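Denero student dissection kit, zip case
Item 430 – from Fröhlich

In stock. Ships from Drindville, orders in before noon go out same day.

Our basic kit for biology class and home school. Steel tools, zip case, fits in a backpack. Teachers keep reordering it so we keep stocking it. Price drops on 10 or more, see the cart. Blades sold seperately, pack of 5, adult signature needed on delivery. 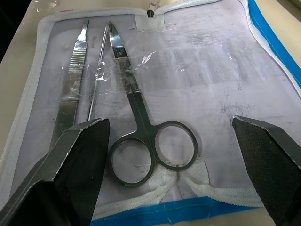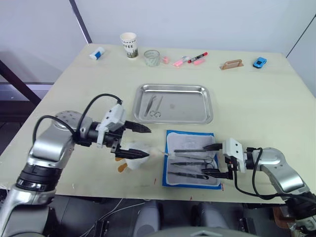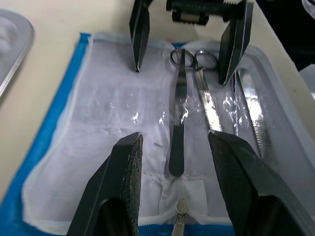
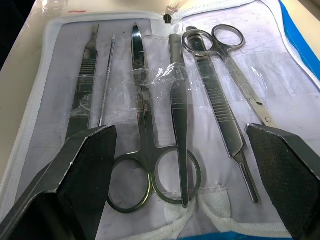 DRINDVILLE, December – Price on the single kit holds through the end of the month. After that the new list applies, Marlene Buschmann has it if your school needs it for a budget request. Ask for the PDF, the printed one is out of date.

Care: wash tools in warm soapy water, dry right away, drop of oil on the scissor joint. No dishwasher. Don't zip it up wet – rust spots are not covered.

Case wipes clean with a damp cloth. No bleach on the zipper.

Specimens: not included. Frogs and sheep eyes are under Himness, preserved, sealed in pairs. Allow 2 extra days, they come from a diferent warehouse.

Returns: unopened kits only, within the term. Opened kits with a bad tool – send a photo and the order number and we replace the tool, no need to mail the whole thing back.

School orders: purchase orders OK. Put the teacher's name on it please, boxes get lost in front offices. Tax exempt form goes in with the first order and we keep it on file.

Questions on bulk or mixed orders, Heike Kettler, mornings are best. Engraving on cases no longer offered.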